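Bench notes, Nila workshop – July
White top on the long bench: cleaning, levelling and whether to recoat
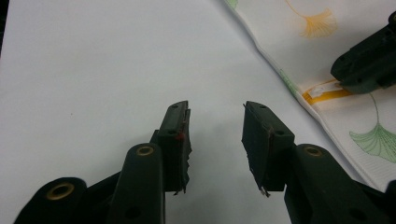

Aminu Edet thinks a recoat would be wasted effort until the levels are sorted, and that the haze everyone complains about is mostly cleaner residue. He'd like the spray bottle taken off the bench for the rest of the month and plain water used instead.

Agreed to try that first. Sequence so far:

Morning. Wiped the window end with warm water and a microfibre cloth, left it five minutes, wiped again with a fresh cloth. Left the door end as it was for comparison. First cloth came up grey with a slight soapy feel when rinsed. Second cloth much less so. Under the overhead light the treated end has less smear at a low angle. From standing height I can't tell the two ends apart.

Tried isopropyl on a patch at the back corner, well away from the working area. No softening of the finish, no colour on the cloth. Not going to use it over the whole top without checking the data sheet, and the sheet for this finish isn't in the folder. Bereket Hailu may have the Timia paperwork from when the top was ordered. Ask.

Levels. Long spirit level along the length, then across at both ends and the middle. Overall length by tape is 1,940 mm. Along the length it is fine. Across the width there is a fall to the front at the door end, 2 mm by feeler gauge under the level. Window end true. Middle somewhere between, didn't gauge it.

Backed the front foot at the door end off the floor to look at the thread. Clean, turns freely. Lock nut was finger tight only. Wound the foot down until the bubble centred, nipped the nut up, rechecked. The bench then rocked very slightly on the diagonal, so the back foot at the window end took a quarter turn as well. Rock gone. Across-width reading at the door end now too small to get the thinnest feeler under.

Pencil marks. The old datum line along the back edge is still legible but has been gone over more than once and is now wide enough to be useless. Rubbed out with a white eraser, no abrasive. Redrew with a 0.5 pencil against the steel rule. Please don't trace over it – rub it out and start again if it fades.

Recoat. Adebayo Iyamu suggested keying the surface by hand and rolling on the satin that Grornelura stocks. Cure time is around 60 hours before it takes a load, and we can't give up the bench that long this month. A satin would help with glare. Parked.

To do
Water only on the top until the next entry. Spray bottle is under the sink.
Find the finish data sheet (Bereket).
Recheck the levels after the floor has been mopped and dried, same positions.
Lock nuts on the short bench, same type of foot, not checked.
Order cloths.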